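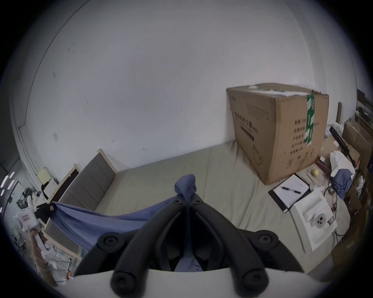

The Trusano polling unit has completed its survey on the proposed merger of the Postau and Endale town councils. The main results are set out in this thread. The full tables will be published on our website later in February.

We interviewed 501 registered voters across the two towns. Interviews were carried out by telephone and in person over 9 days, and in both towns they were held at different times of day so that people who work shifts could take part.

Respondents were first asked whether they had heard of the proposal before our call. Most had. Awareness was higher in Postau, where the council has sent a leaflet to every household, than in Endale, where no leaflet has been sent so far.

On the main question, opinion is close. Supporters of the merger hold a small lead over opponents, but the lead is inside the margin of error. We would ask news outlets not to report this as a clear majority for either side.
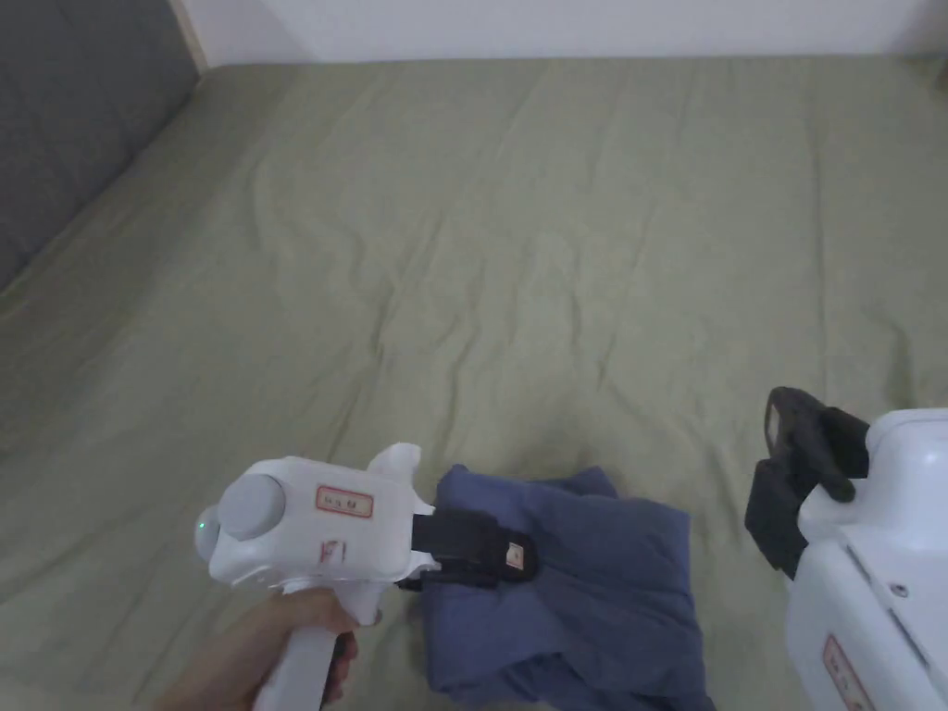 A large group remains undecided. When these voters were asked what they would need to know before making up their minds, the most common answer was the effect on local property tax. The future of the two town halls came second.

Age made less of a difference than we expected. Length of residence mattered more – people who have lived in either town for less than five years were more open to a single council than those who have been there longer.

We also asked about the name of a merged council. Three names were read out, in an order that changed from one interview to the next. None of them won strong support, and many respondents said they would like the question to be put to residents separately.

A note on method. The results were weighted by age, sex and town to match the voter rolls. Respondents who said they were certain not to vote were kept in the sample for the awareness question and left out of the voting question.

The survey was paid for from our own research budget. Neither council saw the questions in advance. Fieldwork in Endale was carried out by Trajkovski, using interviewers trained by our office.

Radka Begović, who directed the survey, will answer questions on the findings at an open briefing in Postau. The time and room will be posted on this account. Written questions may be sent beforehand through the contact form on our website.

A second round of interviews is planned once the final merger terms have been released. The voting question will be asked in the same words so that the two sets of results can be compared.

Recent posts
Postau and Endale merger: the full list of survey questions
How we weight our local polls
Turnout in town council elections: a short guide
Call for part-time telephone interviewers
Correction to our January table on early voting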